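Rooms and Surfaces: An Introduction to Interior Decoration
Mertens Study Editions

Chapter 9
Pattern on the Wall

In this chapter
Motif, ground and repeat
Match lines and waste
Scale, and what it does to a small room
Large florals on dark grounds
Reading a sample book without being swindled by it

Key terms: drop match, ground, half-drop, motif, repeat, run number, selvage, straight match

Chapter 8 left you with four painted walls and, if you did the project, a strong opinion about masking tape. Paint is forgiving. It has no top or bottom, it doesn't care which way the door opens, and a mistake can be buried under the next coat. Patterned paper offers none of these comforts. Once it is up, it announces every decision made by the person who hung it, including the decision to start in the corner behind the sofa and hope.

Most people meet wallpaper for the first time as something to be removed. They move into a house, find a loose edge near a light switch, pull, and lose a weekend. Under the top layer is another layer. Under that is a brown one with sailboats. This is a poor introduction to a subject with a good deal of craft in it, and students who arrive with a scraper-shaped grudge are asked to put it aside until the section on stripping in Chapter 11.

We begin with vocabulary. The motif is the thing you would mention if someone asked you to describe the paper over the phone: the bird, the stripe, the pineapple. The ground is the color everything sits on. The repeat is the vertical distance from one point in the design to the next place that same point turns up. Suppliers print the repeat on the label in small type, and customers discover it in large type when the last strip comes up short.

Motif gets all the attention in the store. The ground does most of the work in the room. Stand far enough from a busy floral and the flowers blur together, and what reaches you is mainly the ground, tinted by whatever is growing on it. A cream ground with red roses will read as a warm pink from the hall. Choose a ground you could live with as plain paint and you have already avoided the most common mistake in the trade. The second most common is buying from a sample the size of a paperback.
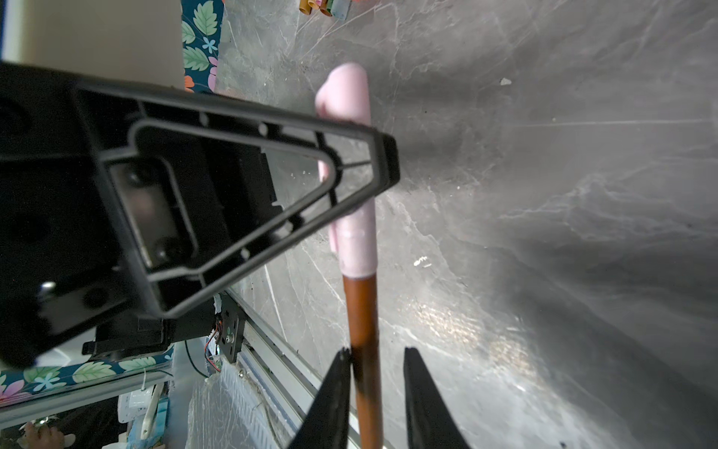

But surely the flowers are the whole point, a reader of our previous edition wrote, and if I wanted to live with the ground I would have bought the paint and saved myself the paste. She had papered a breakfast nook in yellow peonies and was happy with it, and we have no wish to come between anyone and her peonies. Her letter makes a fair case. People do choose a paper for its motif, and they should. Our point concerns the order of the questions. Fall in love with the peony first, by all means. Then ask to see it in every ground the company prints, and expect to be surprised by which one you carry home.

9.1 Motif, ground and repeat

A repeat can run in a straight match or a drop match. In a straight match, the motif that sits at the left edge of one strip sits at the same height on the next. Hang the strips side by side with their tops level and the pattern joins up across the wall. In a drop match, the design shifts down as it crosses the seam, usually by half the repeat, and the arrangement is then called a half-drop. Half-drops hide their own machinery well. The eye looks for rows, finds diagonals, and gives up, leaving you to enjoy the wall.

Straight matches are easier to hang and easier to catch out. A large flower repeated at the same height all the way around a room makes a kind of belt, and if the ceiling is out of level (it is) the belt will tell on it. Old houses in particular should be measured before the pattern is chosen. The teaching rooms at Fevelstead, where much of this book was tried out on generations of patient walls, have a cornice that drops enough between the window and the door to behead a row of tulips. Each class is warned. Each class hangs the tulips.

Repeat also governs waste. Take a paper with a 30-inch repeat. Every strip has to start at the same point in the design, so whatever is left between the bottom of one strip and the next starting point goes on the floor. With a small repeat the loss is a few inches. With a large one you may be throwing away enough to paper a closet, and many people do end up with unusually handsome closets for exactly this reason.

Run numbers belong here too, although they are dull. Paper printed in the same run carries the same number on the label. Paper from a different run may carry a different green. The difference is invisible on the roll, faint on the table, and unmistakable once it is pasted next to its cousin in afternoon light. Check the numbers before you open anything. Order one extra roll. Store it somewhere you will remember, and write down where that is, preferably not on the roll.

9.2 Large florals on dark grounds

Dark florals go in and out of favor on a schedule that has defeated every attempt to predict it. When they are out, they are called oppressive. When they are in, they are called moody, and cost more. The design problem is the same either way. A dark ground absorbs light and pushes the wall back, while bright blooms do the opposite and come toward you. The wall seems to have depth as a result, and a plain object placed against it is easy to pick out, provided it really is plain.

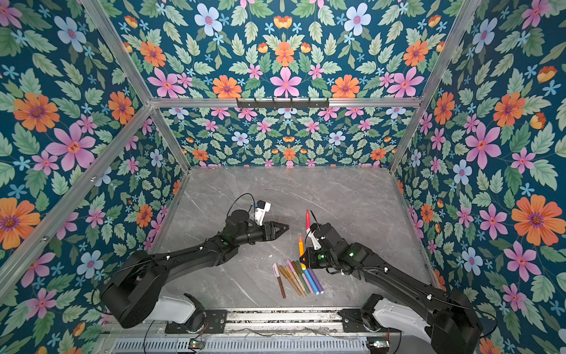

Figure 9.1 Multicolored floral on a deep teal ground, with a gray marble tabletop.

Teal is a useful ground for beginners. It is dark enough to have the effect just described, and it gets along with the greens of painted foliage, so that leaves and ground can melt into one another and let the flowers float. Against it, orange looks hotter than it would on white. Pink looks cleaner. Pale blue can go either way, and the designer generally uses it to calm an argument between the other two.

What you put next to such a paper matters as much as the paper. Stone with quiet veining behaves itself. So does a solid gray or black. A second pattern of the same size and strength does not, and the guest who says "you've certainly been brave in here" is telling you something. If you must mix, change the scale sharply and keep one color in common.

The Graltero range, which we use for exercises throughout this part of the book, prints its botanical designs in two scales for this purpose. The larger is meant for a full wall and the smaller for the area under a rail, for the backs of shelves, or for drawer linings in households that have drawers worth lining. Students may substitute any other range that offers both.

9.3 Scale

The rule you have probably heard is that small rooms need small patterns. It is repeated with great confidence by people who have papered neither. A tiny sprig in a tiny room produces a great many sprigs, and a person in the bathtub has time to look at all of them. A large motif in the same room gives the eye fewer places to land, and can feel calmer even though each bloom is the size of a dinner plate.

The rule does have something behind it. A large repeat needs some uninterrupted height in which to show itself, and small rooms are often chopped up by windows, cabinets and rails. If no stretch of wall is tall enough to hold one complete repeat, the viewer gets fragments: half a blossom here, a stem going nowhere there. Measure the longest clear run of wall you have. If the repeat fits inside it with room to spare, go ahead.

Horizontal divisions deserve a separate word. A rail, a shelf or a bar cuts the wall in two, and each part will be judged on its own. You can run the paper straight through, in which case the match must be perfect above and below, or you can treat the division as permission to change. Dropping to a smaller version of the same print underneath is the politest change available. The colors agree, the flowers are plainly related, and the lower band stays out of the way of the upper one.

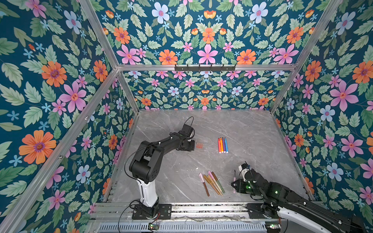

Figure 9.2 Floral print on three walls, at a smaller scale on the lower part of the back wall.

Corners are where three-sided schemes succeed or fail. Paper does not like to turn a corner in one piece, so the strip is cut a little wide, wrapped, and overlapped by the next. Some of the pattern vanishes into the overlap. On a crowded design the loss hides among the leaves. On an open one, with a lot of bare ground between motifs, it shows, and the bird that lost its beak in your northeast corner will be pointed out by children.

Before you begin: materials for the chapter project

The project at the end of this chapter asks you to paper a three-sided display box in a design of your choice and present it alongside your repeat calculations. You will need one roll of paper, a plumb line, a smoothing brush, a sharp knife with more blades than you think reasonable, and a paste suited to the paper's backing. Our classes use Mulex, mixed thin. Read the label on whatever you buy, and mix it in a bucket you do not need for anything else.

Allow the paste to rest for the time stated. Use the interval to mark the center line of your back panel, and decide now which motif will sit on it. That choice fixes the position of everything else in the box, including whatever ends up in the corners. Make a pencil sketch, label the match type and the repeat, and bring the sketch with you to Section 9.4, where we take up the arithmetic.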